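11 Oct 2019

Quick one, kettle's on. Flowers are going back on the big table before December if it kills me, and fake ones this time, the real lot last four days and then it's just brown water and guilt.

Ordered a bag of stems from Zonden. Pinks, creams, a blue one that wants to be a hydrangea. The vase is tiny. Lovely, white, but the neck is so narrow you get two stems in and then you're fighting it.
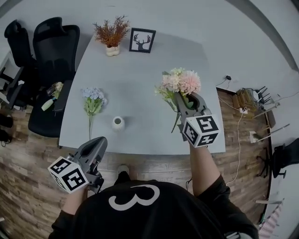
*Pink and cream bunch up, blue one waiting its turn. Deer staying put.*

Things I've learnt so far:

- bunch first, vase second
- snip the long stems, they're wire inside so not with the good scisors
- rusty feathery plant stays in its own pot, leave it alone
- cream ones can live on the chair till I decide

The orange against the blue – not sure. Might be a bit much. Might be great. I keep changing my mind every time I walk past. The deer picture is black and white so it goes with anything, thank goodness.

Then there's the rest of the room. White walls, white ceiling, white table, that long ledge with nothing doing on it. Could take a trailing ivy or somthing. Zedov do one but I've spent enough.
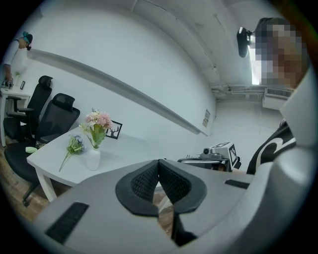
Thongchai Rattanakul commented that ivy on a ledge just collects dust, and that I'd do better getting a second vase with a wider neck and splitting the colours up. Fair. Blue in one, pinks in the other?

Will try it tonight. Right, tea.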